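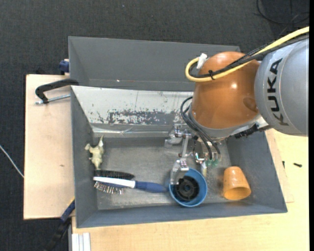

Trade area (retail)

A trade area, also called a catchment area, is the geographic zone from which a store, restaurant or service business draws most of its customers. The term is used in marketing, site selection and commercial real estate. A trade area is described by its outer boundary, by the number of households inside it, and by the share of total sales that those households account for.

Divisions

Trade areas are usually divided into bands. The primary trade area holds the households that produce the largest part of sales, commonly set at 60 to 70 percent. The secondary trade area supplies most of the remainder. The fringe, or tertiary, trade area covers occasional customers, including commuters and visitors. Cutoff percentages differ between firms and are normally stated in the report that uses them.

Bands are rarely circular. Rivers, rail lines, highways without crossings and competing shopping districts all pull the boundary inward. A fast road may stretch it several miles in one direction.

Methods of measurement

Ring method. A circle of fixed radius is drawn around the site. The method needs no customer data and is quick to apply, but it ignores roads and barriers. It is mostly used for first screening.

Drive-time method. The boundary joins all points that can be reached within a set number of minutes. Results depend on the time of day chosen. A map drawn for 5 p.m. traffic can be much smaller than one drawn for midmorning.

Customer spotting. Addresses are taken from loyalty accounts, delivery records or surveys at the register and plotted on a map. The boundary is then drawn around the closest group of addresses that reaches the chosen share of sales. The method can be used only for stores that are already open, although the results are often applied to a planned store of the same type.

Gravity models. These estimate the chance that a household will shop at a given store. The chance rises with the size of the store and falls with distance. Gravity models can handle overlapping trade areas, in which one household is shared among several stores.

Worked case

The Gritalby shopping district has been used in training material to show the customer spotting method. A housewares store in the district, trading as Urimero, collected 290 customer addresses at the register over 3 weeks in May. The plotted addresses gave a primary trade area of 3,905 households. Its longest side ran 7 miles to the south, along the main road, while the northern side stopped at the rail line.

A ring of equal area, centered on the store, included the Sibiya neighborhood north of the line. Few of the collected addresses were in Sibiya, and flyers sent there under an earlier plan had brought a low response. The mailing list was redrawn to follow the spotted boundary.

Uses

Trade area maps are used to choose mailing routes, set delivery zones and place outdoor advertising. They are also used to estimate market share, by dividing store sales by the total spending of households in the area on the same type of goods. Chains compare the trade areas of neighboring branches to find overlap, since a new branch may take part of its sales from an older one. This effect is known as cannibalization.

Limitations

Address samples taken at the register favor frequent shoppers and can miss people who pay in cash or decline to answer. Short sampling periods are affected by holidays and weather. Household counts go out of date in places with new construction. Online orders raise a separate problem, as the delivery address may have no link to the store that fills the order. Some firms map these orders separately and leave them out of the store total.

See also

Central place theory
Market share
Market segmentation
Site selection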